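**Left gripper pose jumps when the two grippers come close together**

Component: Plisano tracker / Lirora replay
Station: Pearce
Priority: medium
Status: fix merged, one follow-up open

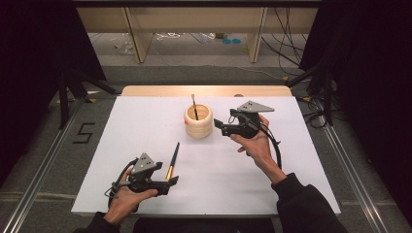 Reported in February against the brush-and-cup task. The left gripper's pose track has short jumps in it. Position steps sideways for two frames or more, then comes back. The right gripper's track from the same episodes is clean. Jaw width is fine on both sides.

It came up because Lirora refused to replay the episodes. Its velocity check tripped on the left arm as the brush got near the cup. The first assumption was that the check was too strict, so the limit was raised on a test branch. Replay then ran in the simulator and the left arm twitched visibly at the same points. The limit has been put back to where it was.

**Steps to reproduce**

1. Load any affected episode from the Pearce station in Plisano.
2. Run `plisano track --both --save-residuals`.
3. Plot the left position against time. The steps show up without zooming in.

**What was checked**

- Timestamps. Camera and gripper encoder clocks agree to within a frame for the whole episode. Not the cause.
- Calibration. Re-ran the camera intrinsics and compared with the stored file. No difference worth mentioning.
- Marker layout file. Left and right were both using the right file, and the dot spacing matches the plates.
- Lighting. Dropped exposure on a few test recordings. Fewer blurred dots, same jumps.
- Cables. Reseated both anyway. No change, and there were no dropped packets in the log to begin with.

**Cause**

The solver picks up the dots on each triangular plate and fits a pose per gripper. When a plate tilts away from the camera, two poses fit the dots almost equally well. The solver keeps whichever has the lower residual in that frame, so it can flip between them. The left plate tilts further than the right one while the brush is being brought to the cup – hence one side only.

There was supposed to be a guard for this. The tracker compares each new pose with the previous one and prefers the closer candidate. The guard was being reset every time a plate lost more than a couple of dots, even if the pose was still solvable. On this task that happens a lot.

**Fix**

- The previous pose is now kept for 200 ms after dots are lost. Before this it was cleared at once.
- When both candidates are under the residual limit, the one closer to the predicted pose wins, even if its residual is a bit higher.
- Frames where neither candidate is under the limit are marked invalid and left empty. They are no longer filled in by interpolation in the tracker. Lirora already handles gaps.

**Result**

Re-tracked the 17 episodes attached to this ticket. All but 2 now pass the Lirora check at the original limit. The remaining ones have a real gap where the left plate is hidden from the camera for too long to hold the pose. Those are tagged `gap_left` and excluded from the training list.

Processing time per episode went up by a small amount. No one has complained so far.

**Follow-up**

- Episodes from the Lernton station were tracked with the same version and need to be run again. Old tracks should be kept until the new ones have been compared.
- Add a jump test to the nightly job.
- The tracker still prints "pose OK" for a frame with a held pose. It should say "held". Open.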